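The Small Carton

Most of what comes into a house in a small carton is out of it within a minute. The contents go on a shelf or into a drawer, and the box goes into recycling. The small carton gets handled more than almost any other package, and it gets very little attention.

I have spent a good part of this year looking at them. It started with a kitchen cabinet at my sister's place in Bakilana, which we emptied before she repainted. Behind the flour and the rice were tea cartons, gelatin cartons, birthday candles, toothpicks, a box of corn starch with a spoon still in it. We lined them up on the counter. A few were older than her kids. Nearly all of them were still doing their job.

A folding carton begins as a flat sheet of paperboard. It is printed first, then cut and scored in a press, then glued along one seam. It travels flat to whoever is going to fill it. At Onance, a packaging printer on the east side of town, 19 people work the day shift, and the shop had 637 different cutting dies on its racks when I visited. Each die is a sheet of plywood with steel rules set into it. Some rules are sharp and cut the board. The others are blunt and press a crease where the board will fold.

The crease matters more than I expected. Paperboard has a grain, like wood, and it folds cleanly in one direction and grudgingly in the other. On a tall carton the grain usually runs around the box, so the walls resist bulging. If the grain goes the wrong way, the sides can puff out on the shelf. The shop foreman keeps a stack of bad ones on his desk to show customers who want to save money on board.

Then there is the matter of what gets printed where. The front is for color. Plaid has been popular on food and gift packaging for a long time, especially red and black, and the printers I talked to have mixed feelings about it. A plain background forgives a small error. A plaid that is out of line at the corner shows it right away, and anyone who has hung patterned wallpaper will understand the problem.

The side panels get everything else. Ingredients, directions, the address, the barcode, the recycling marks – all of it has to fit on a strip that may be less than two inches wide. Designers call this the work panel at Onance, and it is usually given to the newest person in the department. Type goes down to the smallest size allowed. On a narrow carton, the barcode is often turned so that its bars lie across the panel like the rungs of a ladder. Scanners don't care which way it goes, and a turned code can be made to fit where the other kind can't.

Blank areas are planned too. Plemeck, a small company that packs dry goods for other people's brands, orders its cartons with a white space on the front and fills that space later with a sticker or a stamp. One print run can serve several products that way. The cartons are cheaper in bulk, and the leftover stock can be used for something new the next season. The drawback is that a box waiting for its label looks unfinished, and a label put on crooked looks worse than no label.

What happens after the carton leaves the store is out of everyone's hands. Board is strong when you press down on it from the top and weak when you squeeze it at the middle. A full box gets support from whatever is inside. A partly used one doesn't, and a couple of weeks under a bag of sugar will leave marks. Once a crease forms, the box will bend at that same spot every time.

There are simple ways to make cartons last, if you want to keep things in them. Store them upright. Don't pack them so tightly that you have to pinch one to get it out. Open the top flap with a thumb under the tab and leave the side flaps alone. Keep them away from the stove and the dishwasher, where steam softens the board. If a seam lets go, a thin line of white glue and a clothespin overnight will fix it.

People who collect them have their own rules. A club that meets in Ondora every October swaps old tea, spice and candy cartons, and it has been doing so for over 19 years. Members store the good ones flat, opened at the glued seam, between sheets of plain paper. Standing ones are for display. Price depends mostly on color, since red inks fade early in sunlight, and after that on the corners. A box with a dent can still find a home. At the last meet I paid 2 dollars for one with a badly worn top, and I was told I had overpaid.

My sister's cabinet is painted now. She threw out the gelatin and kept the candles. The toothpicks went back in the same box they came in, on the lower shelf, next to the corn starch.
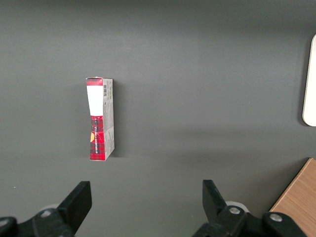 Red and black plaid on the front, small print and barcode on the side.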